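Coursework > Sport and Leisure Studies > Student Projects > Club Reports

Keeping Members at the Peltville Croquet Club

Background

Our group looked at why new members of the Peltville Croquet Club often leave after their first season. The club has 50 paying members and plays on two lawns behind the old Prandent building. It takes in new players every spring through a free open day, and most of those who sign up are retired or close to it.

Method

We went to the club on 4 club afternoons and handed out a one-page survey. We also read the membership book and the minutes for the last five seasons. The survey asked how people heard about the club, how often they play, and what would make them stop. Former members got the same survey by mail, with a stamped envelope. Fewer of those came back than we wanted.

Findings

Cost was not a big issue. Only a few people named the yearly fee, and most of those were couples who pay it twice. The most common complaint was about finding a game. Regular players make up their pairs by phone before Monday, and a new member who just turns up at two o'clock may wait a long time for a lawn.

The second complaint was the rules. The club plays association croquet on most days, and beginners found it slow and hard to follow. Golf croquet is offered one evening a week and people stayed later on those evenings. One former member wrote that she learned more in a month of golf croquet than in her whole first summer.

We also looked at money. The club spent $3,929 on the lawns last season, almost all of it on mowing, seed and a repair to the sprinkler line. Balls and mallets are shared, and the club set is old – two of the mallets have been re-glued at the head. Beginners get these because regular players bring their own.
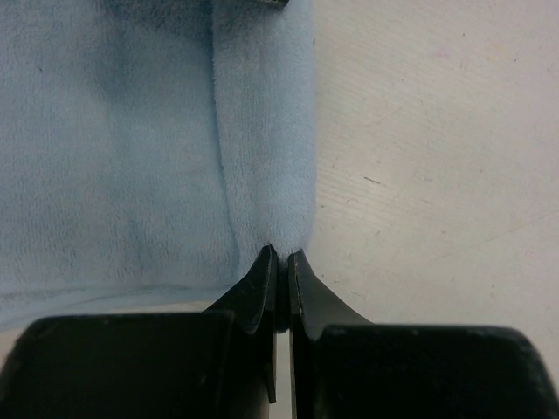

Fig. 1. Light blue terry-cloth towel.

Recommendations

The club should keep one lawn open for drop-in play on Mondays until 4 p.m. It should start beginners on golf croquet and move them over when they ask. A sign-up sheet on the clubhouse door would cost nothing. Replacing the mallets can wait a year, but the two re-glued ones should be taken out of use.

Limits of the study

We only visited in good weather, and our survey of former members was small – we would mail it earlier next time.

5 shares | 4 comments

Contact the department office | Copyright Gazi College student projects | Back to top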